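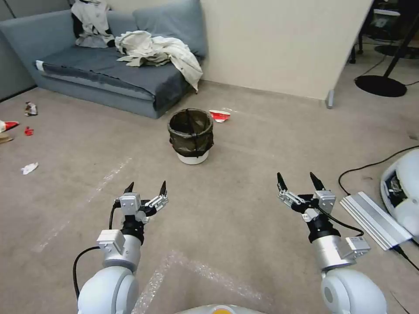

Slide 1. Tidy-up task, both grippers open, litter still on the floor around the wastebasket.

Speaker notes: Radka Pavlović, Istside
When the gripper thinks it is holding something

Leave the slide up while people sit down. Say hello, say where I work, and say that this talk is about one fault. If they came for the Ginduvico planning work, that is the next speaker.

The job is simple to state. Pick up the rubbish, put it in the basket, stop. Crumpled wrapper, tissue, paper cup. We ran it 1,000 times through August on the Lakatos software and wrote down every stop and every odd result.

Point at the tissue on the left, close to us. Flat on carpet. Keep this one in mind.

Slide 2. The numbers
Out of 1,000 runs, 264 ended with something still on the floor. Most of those were plain misses and the log said so. The ones I care about are the 70 where the log said the floor was clear.

Pause here. Someone usually asks if it was the camera. It was not the camera. Come back to it at slide 4.

Slide 3. What happened
The arm goes down, the fingers close, the controller checks finger width and motor current. If the fingers stop before fully closed, it calls that a grasp. On hard floor this worked well. On carpet the fingertips pinched the pile along with the tissue, or the pile alone, and stopped short. Grasp reported. Arm lifts, carpet lets go, arm travels to the basket with nothing in it and opens. One item ticked off.

Play the clip, 20 seconds, no sound. Don't talk over it.

Slide 4. Why we missed it
The check was done once, at closing. It was never repeated after the lift. The camera had a clear view of the tissue on the floor, but the item was already marked done, so the planner stopped looking for it. The software was doing what we wrote.

Slide 5. The safety part
Go slowly here. In three of the 70 the fingers did not let go of the carpet. The arm kept pulling up until the force limit tripped. The limit worked and no one was hurt, but it was set far too high for a floor task, and one of our people was kneeling beside the basket at the time. She should not have been inside the reach of the arms with the motors live. That was our rule and we had stopped following it.

Slide 6. What we changed
Width check repeated after a short lift, before travel.
Camera looks at the pickup spot again before the item is closed out.
Force limit lowered for anything at floor height.
Motors off before anyone steps in. The Gotadwood site now has a tape line and a second stop button.

We have not rerun the full set yet, so no new figures today. Say that plainly if asked.

Questions. Ten minutes, then hand the clicker back to the chair.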